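Irasstead Art Storage
Periodic inspection, stores 1 to 4, with comments
Inspected by: Laine Dzene
Date: Mar 3, 2022
Requested by: Pluvska (lender's insurer, Kaplan loan)

Marking: OK / Attention / Fail / N/A

1. Access and keys

1.1 Visitor register filled in and legible -- OK
1.2 Key safe log matches keys held -- Attention
Comment: One key to store 3 is signed out with no return time. The key itself was on its hook. Staff reminded to sign both columns.
1.3 Door closers on all stores -- OK
1.4 After-hours access list current -- Fail
Comment: The list still carries two people who have left. Their codes must be cancelled and the panel history for those codes sent to me.

2. Climate

2.1 Temperature and humidity loggers in place -- OK
2.2 Logger calibration labels in date -- Attention
Comment: Store 2 label can't be read. Find the certificate or replace the logger.
2.3 Readings within the loan agreement range -- OK, stores 1, 3 and 4
Comment: Store 2 not marked until 2.2 is closed.
2.4 Humidifier reservoirs cleaned -- OK

3. Racking and crates

3.1 Sliding racks run freely and lock -- Attention
Comment: Rack 4 in store 1 needs a shove to get past the halfway point. No framed works to be hung on it before the track is cleaned and the rack tried again under load.
3.2 Crates off the floor on skids or blocks -- OK
3.3 Crate labels face the aisle -- OK
3.4 Crate numbers agree with the register -- Fail
Comment: Crate 554 is entered in store 2 and is in store 3. Crate 826 is where it should be, but the register has the old owner. Ownership changes while a work stays in storage are the usual cause of this. The bill of sale or the transfer letter goes on file the same day, and the register is changed from that document only.
3.5 Tamper seals intact on bonded items -- OK
Comment: 100 per cent of bonded crates checked, as Pluvska asked.

4. Fire

4.1 Extinguishers tagged and unobstructed -- OK
4.2 Detector test record -- OK
4.3 Exit signs lit -- OK
4.4 No solvents kept in stores -- Attention
Comment: Small tin of white spirit on the shelf outside store 4. Move to the metal cabinet.

5. Electrical and floors

5.1 Portable leads and power boards tested and tagged -- see comment

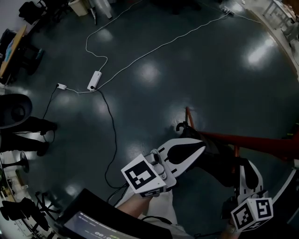 Comment: Testing is done by Otari and their sheet had not come through by the time I left. Marked open. Send me the sheet when it arrives and I will amend this form.
5.2 Leads kept clear of trolley routes -- OK in stores
Comment: Same rule applies in the viewing room when a buyer's people come in to look at a work.
5.3 Floors clean, no standing water -- OK
5.4 Floor drains covered -- N/A

6. Follow-up

Items 1.4 and 3.4 to be fixed before any Kaplan work is released. Items 1.2, 2.2, 3.1 and 4.4 by the end of March. Item 5.1 on receipt of the Otari sheet.

Copy to Pluvska and to the front office binder.

L. Dzene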